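Good practice for home-robot sim runs: gallery
Stultby test group, page last changed Nov 1, 2022

Quick page, will tidy later. Abrehet Tamiru asked for something people can look at before they sit down and drive, instead of the long rules document (version 9, still on the shared drive, still the one that counts). So, pictures, short notes, main rules. All from the simulated house. If a note here disagrees with the rules document, go with the document and tell me.

Who needs this: anyone recording runs for Hirkell or Evangelista. Nosness people have their own start checks but the stop rules are the same.

First, starting up. Open gripper, nothing between the fingers, nothing touching. Check the view before you press record. Then wait for the go on the log, dont just start because the view came up.

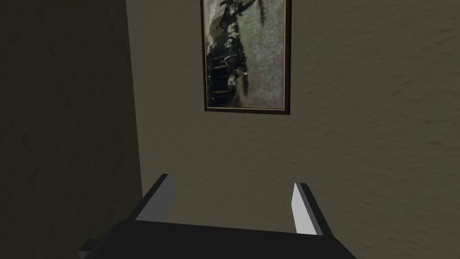
Gripper open, facing the wall below the framed picture. Rule 2, fingers open and clear.

Walls count as contact. People forget this. A sim wall wont complain but the score sheet will, and we had a lot of May runs thrown out over it. If you brush one, mark it at the time, not afterwards from memory. One line in the log is plenty: run number, what you touched, carried on or stopped.

Same for framed things and anything hung up. Not part of any task on the current list, so leave alone.

Speed next. Slow setting near walls and corners, slow setting near anything with a hose or a wire on it, normal setting in open floor only. The limit for slow is 300 on the slider. Not "a bit over 300 because it was going fine". If you need to turn in a tight spot, back off first and then turn. Turning on the spot next to an appliance is the thing I most often send back.

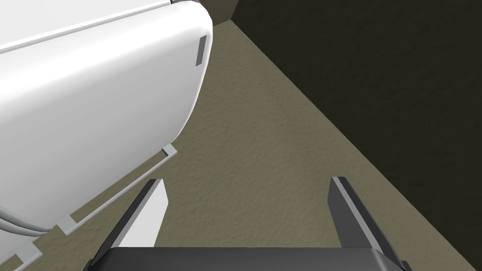 Run names while I remember. Task word, then house, then number, no spaces. Run 1427 went in with no task word and it took me half an afternoon to place it. Please also write which build you were on, even if you think its the same as yesterday. Hirkell updates without much warning and we cant compare runs across builds if nobody wrote it down.

Stopping. Press stop, hands off the controls, count of three, then let go. If the arm is holding something when you stop, say so in the log. Do not open the gripper to "tidy up" after a stop. The stopped state is what the reviewer wants to look at, and once you have moved it theres no getting it back.

Stop straight away if:
the view freezes or jumps
an arm moves and you didnt ask it to
any object goes through another object
you are not sure which arm you are driving

That last one sounds silly. It isnt, new drivers do it all the time in the two-arm set up, specially when the view is tilted and left and right feel wrong. No shame in it, just stop and log.

Two-arm work has a few more rules on top. One arm working, one arm parked, unless the task sheet says both. Pick the working arm before recording and write it at the top of the log. 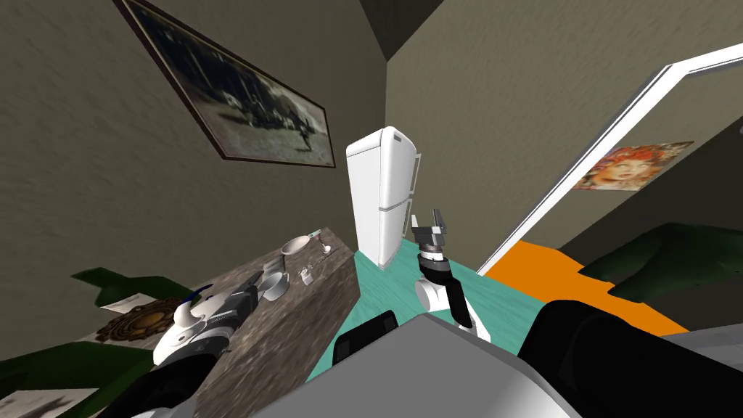

Keep-clear distance is the rule with most questions, so again. You keep clear of everything on the surface that isnt your target, whether or not you think it would matter if it fell. Say the cup is the target: with the left gripper at the front edge of the counter like this, the saucepan is the nearest thing to it, so the saucepan is what you plan round. Come in from above and not along the stone. And look where the other arm is before you move the first one, here its up and pointing towards the fridge with its fingers open. Fine if it stays there. Not fine if you forget about it and turn the body.

Reviewing. Every run gets looked at by someone who didnt drive it. We have more than 448 waiting so please take a few when you have a gap. Reviewer fills in contact, speed, stop, naming, then signs. If you cant tell whether there was contact, put "unclear" and pass it to Abrehet. Dont guess, and dont ask the driver what they remeber until you have filled in your own sheet.

Failed runs stay in the folder. We need them. Deleting a bad run is the only thing on this page that will get you a proper talking to.

More pictures when I get round to it, want some from the Evangelista house for the door rules. Corrections to me or Abrehet.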